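Hornlow Furniture Reuse Project
Second progress report to the Saithong Fund
Wednesday, October 23, 2019
Prepared by Apinya Mahawong, project lead

Period covered

This report covers the months since our first report and closes at the end of September. The grant pays for the workshop lease, one part-time post and the van. All three are in place and there has been no change to the purpose of the grant.

Collections and deliveries

We took in 2,273 kg of furniture in the period. Most of it came from house clearances, with a smaller share from the council tip at Hornlow, where we now have a marked bay by the gate. Beds and chests of drawers go out fastest. Wardrobes remain slow because few of the flats we deliver to have stairs wide enough for them, and we have started turning away any that will not come apart.

Bedroom pieces are the part of the stock that has grown most. Families moving out of temporary housing ask for them by name, and dressing tables in particular were missing from our first list of priorities. We have added them.

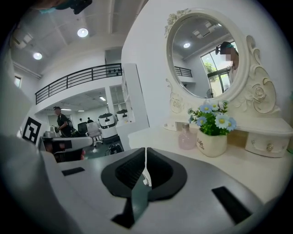 White vanity table with carved roses on the mirror frame.

The van was off the road for 10 days with a gearbox fault. Haltetti, who service it, lent us a smaller vehicle for five of those days, so we kept up with urgent deliveries but put back the clearances. The repair was met from our own reserve and does not appear in the grant figures.

Training

Gumaro Cuautle started in the part-time post and runs the repair course on two mornings a week. Ten people enrolled on the first course and five finished it. Two of those who left did so for paid work. The others told us the morning start clashed with the school run, and the next course will begin an hour later.

Kamonchanok Jitpraphai has rewritten the course notes. The section on old paint is longer than before – it now covers lead testing, which we had been teaching by word of mouth – and there is a new page on loose mirror fixings.

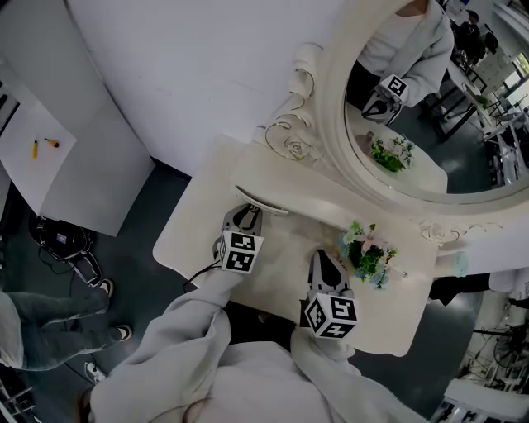 At the vanity table, with the small flower arrangement.

Money

Spending is within budget on the lease and the post. Fuel is over, mainly from longer trips to the east side of the county. We ask the Fund to let us move £100 from printing to fuel. Kamran Khosravi has sent the full accounts separately.

Problems

Storage is the main one. The back store is damp along the north wall and we have stopped using that side for upholstered items. The landlord, Plundora, has agreed to look at the gutters but has not given a date. Vichien Prasertsri is chasing this every week.

Next period

We plan to run the second course, fit racking in the front store and settle the gutter repair before the worst of the winter. We would also like to talk to the Fund about a price list for the repaired pieces – the present one dates from our first year and is too low on tables. A draft will be sent with the next report.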